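How to Make a Rolled Omelet on an Induction Burner

I put off learning tamagoyaki for years, and I wish I hadn't! It's just eggs, a bit of stock and some patience, and once the rolling clicks you'll want one every morning. My friend Javiera Daza got me started, and I've stuck close to her method.

What you need

4 eggs
3 tablespoons cold dashi (weak chicken stock works too)
2 teaspoons sugar
1 teaspoon soy sauce
Neutral oil and a folded paper towel
A rectangular pan, chopsticks or a thin spatula

Mix the eggs

Crack the eggs into a bowl with a spout. Cut through the whites with your chopsticks, keeping the tips on the bottom so you don't whip in air. Stir in everything else except the oil. For a really smooth omelet, strain it – I only bother when people are coming over.

Heat the pan

Start on medium-low. Induction heats fast, and every burner has its own idea of what "medium" means, so expect to waste an egg or two finding yours. Wipe the pan with the oiled towel and test it with one drop of egg. You want a soft sizzle. If it browns right away, lift the pan off and wait.

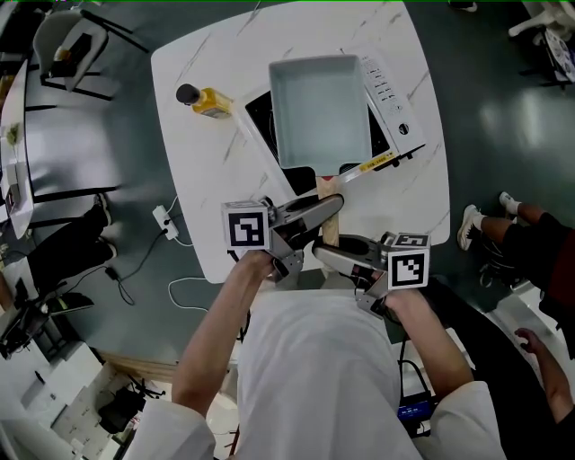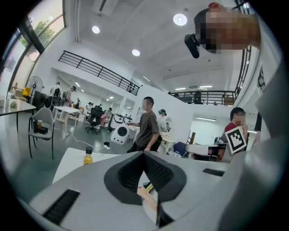 First picture: a rectangular pan on an induction cooktop.

Roll

Pour in just enough egg to coat the bottom. Pop the big bubbles. While the top is still a little runny, fold from the far end toward you, then slide the roll back to the far side and oil the bare part again.

Pour in the next layer and lift the roll so the egg runs underneath (this is the bit that makes the layers stick together). Fold again. Keep going until the bowl is empty. Ugly early layers are fine, they end up in the middle anyway.

Rest and slice

Tip it onto a bamboo mat or paper towel, wrap it snugly and leave it for 7 minutes. Slice thickly. I love it warm with grated daikon, but it's great cold in a lunch box too – Joar Berge puts his in a sandwich with mayo, and I've started doing the same.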